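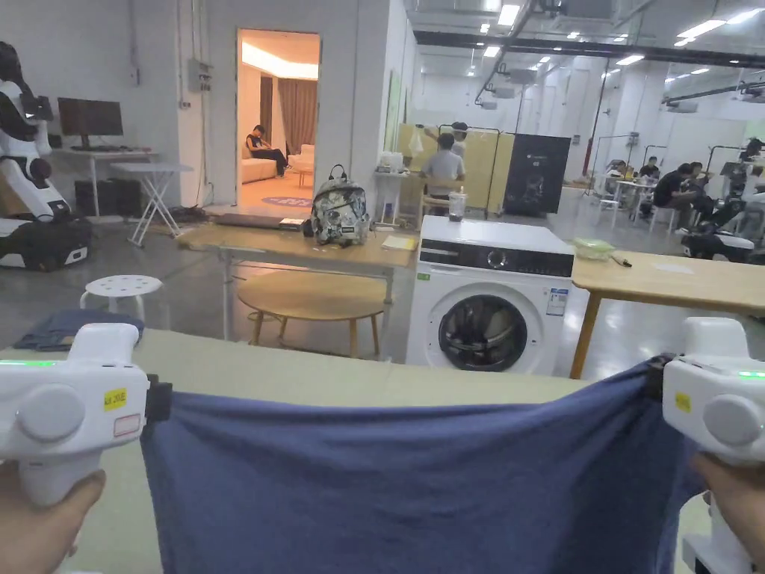

Cloth remains the least forgiving material in gripper testing. A rigid part either stays in the jaws or drops. A garment can stay in the jaws and still slide, stretch or fold into a shape the next step can't use.

Mortimer Lyons has spent the months since March comparing two hand-held grippers on laundry tasks at Undadix, a small firm that collects manipulation data for makers of household robots. The candidates are the Cokine and the Busetti. Both are carried by a person, one in each hand, and both record jaw opening and wrist motion for later use on an arm.

The protocol is short. The operator takes a garment by two corners, lifts it, pulls it taut over the table edge and holds for 2 seconds before starting the fold. Lyons ran 664 lifts in all, split evenly between the models, on cotton, denim and fleece.

The Cokine lost a corner in 29 of its lifts. The Busetti lost one in 50. Most of the Busetti failures came on denim hems, where the doubled seam held the jaw tips apart and left the single layer beside it free to creep out under tension.

"Peak force is close to the same on both," Lyons said. "The difference is in how the tips meet. If they touch at the front first, thin cloth stays put. If they touch at the back, you're holding it with half a pad."

The Busetti did better on control. Its trigger has less dead travel, and its jaw position readings drifted less over a long session. Operators also reported less strain in the thumb.

A third unit, from Domański, arrived too late for the main series. It uses softer pads and a wider opening. Lyons plans to run it through the same lifts, with bath towels added, once the replacement trigger springs are in.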